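Second arm for the workshop, or spend it on grippers?

Page 1 of 1

burow_bench
Right, the Floswood makerspace has said yes to automation money (!!) and I have been grinning ever since. The pot is £2,043, which has to cover whatever we buy plus anything we forget. We already have the one small arm with the two-finger gripper and the little wrist camera, and it gets used for tidying practice: picking up small bits from a table and putting them where they belong.

My plan is a second arm of the same sort so two people can work side by side. I'd love to hear from anyone who has gone from one to two. Is it twice the fun or twice the cable mess?

tinsnips
Both! We did it in April and I'd do it again tomorrow. Budget for a second power supply, a second emergency stop and a proper clamp for each base. We lost a whole afternoon because one base crept along the bench every time the arm reached out.

Manalastas
I'm going to be the wet blanket. Before you buy another arm, what is the first one bad at? If it drops things, a second arm will drop things too, only now you have two of them doing it. I'd put the money into fingertips, a better camera and decent lights.

burow_bench
Fair question. It's fine with blocks and anything chunky. It struggles with thin flat stuff and clear plastic, and anything round that rolls when you nudge it.

Manalastas
Then there's your shopping list. Clear plastic is a camera and lighting problem first. Thin flat things are a fingertip problem. You want a narrower tip with some grip on it, and those are cheap enough to try several.

Lilibeth Bañez
Hello from Enmont! I look after the kit at our club and I've just been through this, so here is how our costs split, for what it's worth. The arm was a smaller share than I expected. Spares, clamps, leads, a laptop that could keep up and a dull table covering ate the rest. I now set aside 50 pounds in every plan purely for fingertips, and we always spend it.

I'm with burow on the second arm, though. People learn by having a go, and with one arm most of the evening is spent watching someone else have a go.

tinsnips
Seconding the table covering. Shiny tops are horrible under a ceiling light.

oddsocks_ed
Does the covering matter if the table is plain wood? Ours is bare and I've never had trouble, apart from the camera taking a liking to the knots.

Lilibeth Bañez
Bare wood is usually all right as long as it isn't varnished to a mirror. If the camera picks out knots as objects, try a plain mat under the work area before you go changing any settings. You can always roll it up again.

Manalastas
Still not convinced about buying the arm first. Two people fighting a bad gripper isn't a better evening. Sort the tips, run it for a month, write down what it fails on, and then see whether you want arm number two or something with a stronger grip. You may well want a different model by then.

burow_bench
That is annoyingly sensible. The snag is that our money has to be spent by the end of the financial year, so I can't sit on it for long. Could I do it in two bites? Tips and lights now, test over the holidays, then order the arm at the end of January if the notes look good.

Manalastas
Yes, I'd be happy with that. Get a written price for the arm now, so you know what you have to keep back.

tinsnips
And ask about delivery! Ours took ages. If your money has a deadline, that date matters more than the price.

oddsocks_ed
Could you share the test list when you've made one? I'd like to run the same objects on ours and compare.

burow_bench
Gladly! First go, dated 2018-12-18 so I can see how far we've come later. Five tries per object, same table, same person driving, lights on and then lights off. The sorts of thing I want in it are small upright cylinders, something striped, something see-through and flat, and one awkward long shape with a handle that hangs off the table. If the new tips can manage the see-through one even twice I shall be delighted. I'll ask for the arm price this evening and put the delivery time up as soon as I have it, and if anyone has a favourite fingertip material please shout before I order the wrong one. 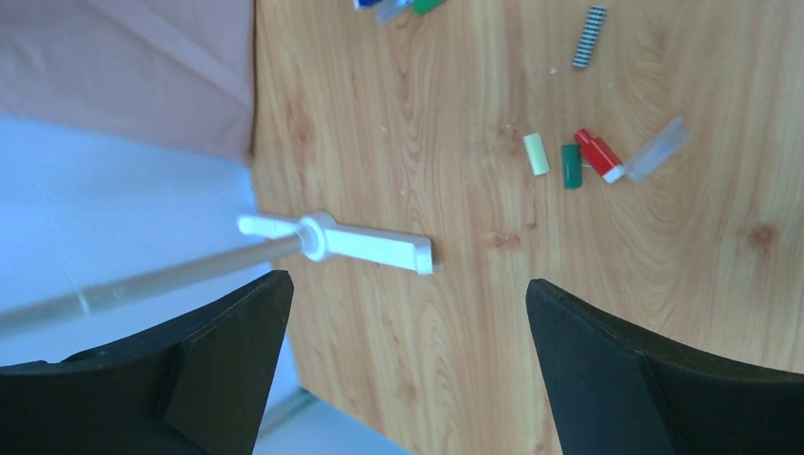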